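Hanging a power strip on the wall over a workbench
Workshop and Storage > Benches and Power

casbridge_dan
Posted Wednesday, 7:40 am

I have a light wood table against a white wall and I'm tired of the power strip living on top of it. It slides around and takes up space I want for work. I'd like it on the wall but I rent, so I'm trying to keep the holes down. Has anyone hung one from a single hook? Mine is a six outlet block, pretty light. The table is 30 inches deep, so I can reach the wall fine.

holloway9
Posted Wednesday, 8:15 am

One hook is OK if the strip has a hanging slot on the back. Check that first. Some have two slots for sideways mounting and they hang crooked on one hook.

Unai Lorente
Posted Wednesday, 12:22 pm

We did it with one small metal hook at the Canda shop. The strip hangs upright, three rows of two outlets, with the switch down at the bottom end. The cord comes out under that and goes straight down toward the table. I put a blue card with a fish on it up there too, and the hook goes through the card. 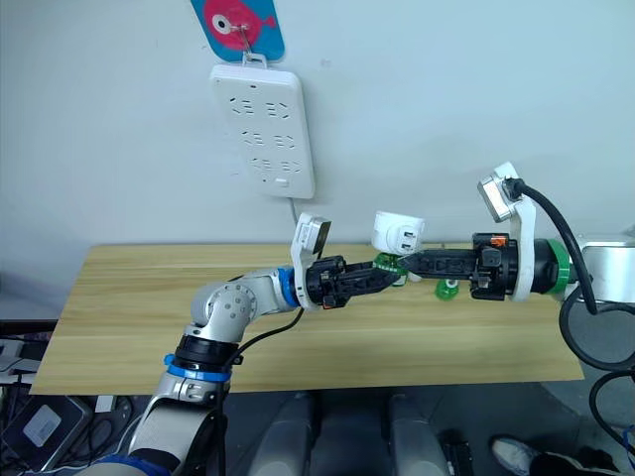
Power strip on its hook, over the table at Canda.

I use the switch a lot more now that I don't have to dig for it.

casbridge_dan
Posted Wednesday, 12:50 pm

Thanks, that's the layout I had in mind. How high is yours above the table?

Unai Lorente
Posted Wednesday, 1:05 pm

Bottom edge is 17 inches up, give or take. I would go lower if I did it again. The cord would be less in the way.

mtk_hou
Posted Wednesday, 3:31 pm

I don't like this. One hook is fine until you pull a tight plug out with one hand. Then the whole strip comes up with it. Two screws and it stays put. Filling two holes when you move out takes ten minutes.

holloway9
Posted Wednesday, 3:48 pm

You hold the strip with your other hand. Mine has been up for 2 years on one hook.

mtk_hou
Posted Wednesday, 4:10 pm

And if the other hand is full? I had one drop behind a bench in Hou and crack the case. I threw it out. Do what you want, I'm using screws.

zostau_bench
Posted Wednesday, 6:02 pm

I agree with mtk on screws, but for heavy plugs. If it's phone chargers and a lamp, a hook will do. Whatever you use, don't go with the sticky strips. Mine let go in February and took some paint along.

casbridge_dan
Posted Wednesday, 8:26 pm

Mostly chargers, a lamp and a soldering iron. I checked and mine has two slots on the back, both facing the same way. I'll start with one hook at 9 inches above the table and add a screw if it moves too much.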